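Scientific Evidence in Local Debate: The Skullow Water Treatment Decision
Project report, Public Policy and Science
Inger Zoëga

Summary

This report examines how scientific evidence was used in public meetings on the replacement of the Skullow water treatment plant. Transcripts of 16 meetings were collected and 534 statements were coded by type of claim, type of source, and speaker role. Statements that referred to scientific evidence were common in the early meetings and less common in the final ones, where cost and schedule took up most of the speaking time. When evidence was cited, the source was usually named in general terms ("the study", "the lab results") and could be traced to a specific document in fewer than half of the cases.

1. Background

Skullow draws its drinking water from the Delar, a shallow river with high organic content in spring. The existing plant uses chlorine for disinfection. Chlorine reacts with organic matter to form byproducts, and the town had received notices that byproduct levels were close to the permitted limit. The town council had to choose between upgrading the existing process and connecting to the regional supply operated by Clanon.

Both options had technical support. The upgrade would add a carbon filtration stage before disinfection. The connection would remove the need for a local plant but would place the town at the far end of a long main, where water age is higher and byproducts can continue to form. The council was therefore comparing two engineering estimates with different kinds of uncertainty. None of the council members had a background in water chemistry.

Earlier work on science in politics has mostly looked at national governments, where there are formal advisory bodies and published advice. Small towns have neither. Advice comes from a consulting engineer, the plant operator, the state regulator, and members of the public, often in the same evening.

2. Research questions

The project had two questions.

How often do speakers in local meetings support a claim with scientific evidence, and does this change as a decision gets closer?

When evidence is cited, is it cited in a way that another person could check?

3. Data

Transcripts were obtained from the town clerk. Most were produced from audio by the clerk's office. Three of the older ones were summary minutes and were replaced with transcripts we made from the recordings. The full set came to nearly 900 pages. Closed sessions were not available and are not included.

Only agenda items on the plant, the Clanon connection, or water quality in general were retained. Procedural speech (motions, roll calls, scheduling) was removed before coding.

4. Coding

A statement was defined as one continuous turn by one speaker making one claim. Long turns were split where the claim changed. Each statement was given three codes.

Claim type: health, technical, cost, schedule, fairness, or trust.

Source type: measurement, published study, expert opinion, official rule, personal experience, or none.

Speaker role: council, staff, consultant, regulator, or public.

The scheme was adapted from the Štěpánek framework used in an earlier class project on zoning. The original had a single code for "expert", which did not separate a person giving an opinion from a person reporting a measurement. We split it after the first trial round.

Two coders worked independently on the first four transcripts and then compared results. Most disagreements were about turns in which a speaker mentioned a number with no source. These were coded as "none" unless the source had been named earlier in the same agenda item. The remaining transcripts were divided between the coders, and one was coded twice as a check. Agreement on speaker role was almost complete. Agreement on source type was lower and should be read as the weakest part of the data.

5. Results

5.1 Change over time

In the first part of the series, health and technical claims made up the majority of statements. The consultant's presentation in January produced the largest cluster of measurement-based statements, and council members repeated several of its figures in the two meetings that followed. After the cost estimates were released, health claims dropped sharply. In the last three meetings cost and schedule claims were the majority, and most of these were made with no source.

The drop does not show that the health question had been settled. No vote or statement in the transcripts closes it. The topic was raised again by members of the public in the final meeting and was referred to staff.

5.2 Traceability

A citation was counted as traceable if the document could be found from the words spoken plus the meeting packet. Official rules were the easiest to trace. Published studies were the hardest: speakers gave a country or a university but rarely a title or an author. Consultant statements were traceable more often than those of any other group, mainly by way of slide numbers.

5.3 Speaker role

Members of the public cited published studies more often than council members did. They also relied most on personal experience, usually taste and odor. Council members most often cited the consultant. Only one direct question from a council member to the regulator concerned the uncertainty in a measurement.

6. Discussion

The pattern is consistent with the idea that evidence is used to define the options and is then set aside while the choice is made on other grounds. An alternative reading is that speakers assumed the technical material was already known to everyone in the room and did not repeat it. The transcripts cannot separate these two readings. Interviews could, and were planned, but approval arrived too late in the term.

The water age question deserved more attention than it received. It was mentioned by the plant operator and by the consultant, in different terms, and the connection between the two remarks was not made in any meeting.

7. Computing

Text cleaning, statement splitting, and the agreement tables were run on a desktop machine in the department. Scripts were written in Python. Coded statements were stored as plain comma-separated files, with one row per statement and the transcript page in the last column. Speech recognition for the three older recordings was run on the processor alone and was left overnight.
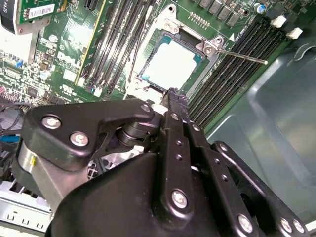
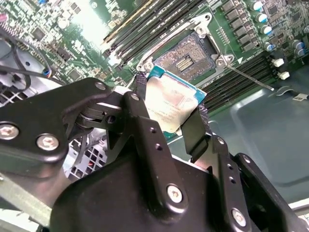 Processor and socket.

8. Limitations

The study covers one town and one decision. Written comments submitted to the council were not coded. Speaker role was assigned from the attendance list, and several people spoke in more than one capacity; in those cases the first role stated was used. Tone was not coded, so a study quoted in order to reject it counts the same as one quoted in support.

9. Further work

The coding scheme could be applied to another town facing a choice with a regional supplier. The source type codes should be reduced before this is done, with "expert opinion" and "measurement" defined by worked cases in the coding manual. A comparison of written comments with spoken ones would also be useful, as the written comments in the packets appear to carry fuller references.

Appendix A. Files

Coding manual, second version
Statement table
Agreement tables by code
List of transcripts with agenda items retained
Transcription notes for the three replaced minutes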